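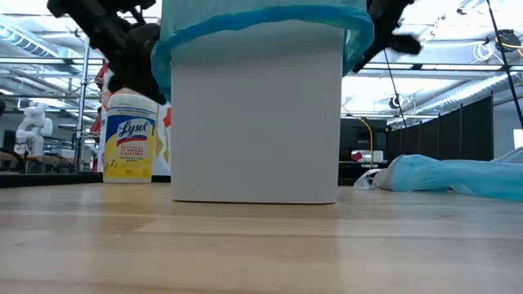
Bin liner task, both grippers at the bag.

Cendari Bin Liner Pack, README

Last edit 1 July 2021, Antonina Karpenko. Replaces the February readme, bin that one.

What you get
Teleoperated episodes of one household job, on a two-arm bench setup. Small white wastebasket, blue plastic liner, wood tabletop. 2,647 episodes in the full pack, 1,000 in the starter. Starter is a straight subset, same folder names, so upgrading won't break your paths.

Sold as data only. No arms, no bench, no bins in the box. People keep asking.

Who its for
Teams training policies on thin, floppy stuff. If you only need rigid pick and place, get the Tunstall pack, it's cheaper and the files are smaller.

Folder layout
episodes/ one folder per episode
meta/ task text, operator code, split
calib/ camera and arm calibration, one file per session
tools/ loader, viewer, the checksum script

Read meta first. The task text is one line per episode and we did not clean up the wording between operators, so "put liner in can" and "line the bin" both turn up. Map them yourself or run tools/normalize (Nazar Moroz wrote it, handles most of it).

Views
Fixed view by the workspace, plus a high one looking down over the bench. Fixed one gets you the liner rim and the fingertips. Fast moves do blur, we left those in. High one gets you both arms, the bin opening and whatever else is out on the wood. 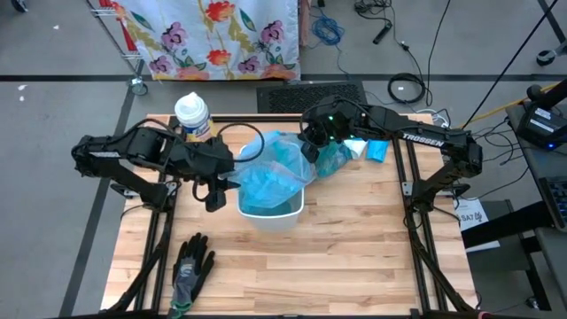

Tabletop isn't reset to bare between episodes. Expect a glove, wipes canister, folded paper towel, bits of spare bag. Don't filter on it, a policy that needs a spotless table is no use to anyone who buys this. Same goes for the room behind: cables on the floor, shelving, monitors. Background moves from session to session.

Splits
Train and val by session, never by episode. 74 sessions total. Please don't reshuffle, neighboring episodes share the same table layout and your val number will look great and mean nothing.

Known problems
- Liner goes nearly clear under strong overhead light. Depth is bad there, use color.
- Gripper state lags the video in the oldest sessions. Offset is in calib/, the loader applies it by default.
- 40 episodes have no end label. Listed in meta/missing_end.txt. Teodoro is going thru them.
- Viewer crashes on paths with spaces. Not fixed yet.

Failures
Kept, and marked fail in meta. Torn bag, dropped rim, bin knocked over, operator gave up. Aurélien Ferrand wanted them as a seperate download, customers at Dindale wanted them mixed in, so they're mixed in. Pass --success-only to skip them.

License
Per-site, train and ship whatever you like on top. No reselling the raw episodes. Publishing a few stills or short clips is fine, credit Cendari. Universities: ask for the research terms before paying, we can't switch an order after the fact.

Support
Khrystyna-Mariia Hnatiuk handles orders and download links. Loader bugs go to Nazar, with the session name and the full error text please. Towel folding pack (Cametti) is next, not priced yet.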